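Progress Report to the Kastham Fund: Weltetti Compact Camera Program
Reporting period ending in July
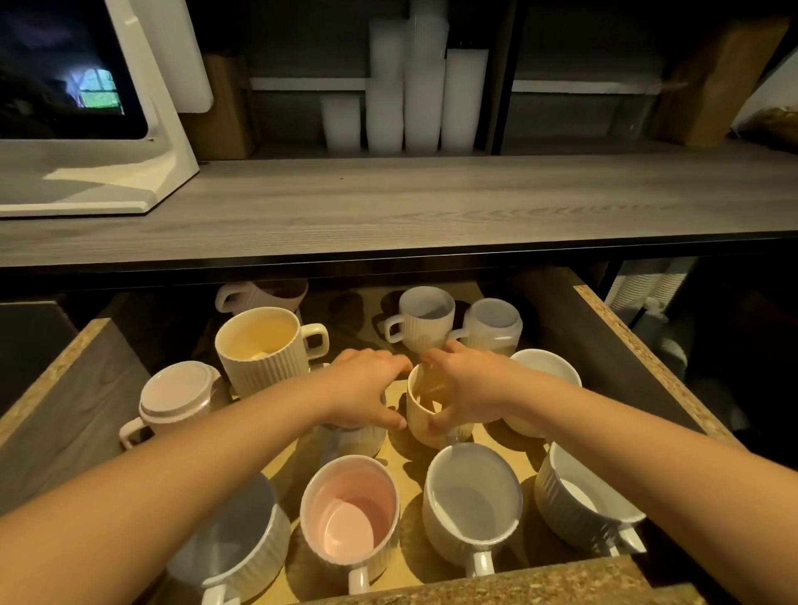 Work on the autofocus module continued on schedule during the period. Bram Wouters and the optics group completed the revised lens mount, and 13 sample units were delivered to Fitzgerald for shutter testing. Six passed on first inspection; the remainder await new springs from Drendico.

Spending stands at roughly 30 percent of the award. Mohcine Ait Brahim will submit the firmware schedule and a request for 100 additional sensors with the next report.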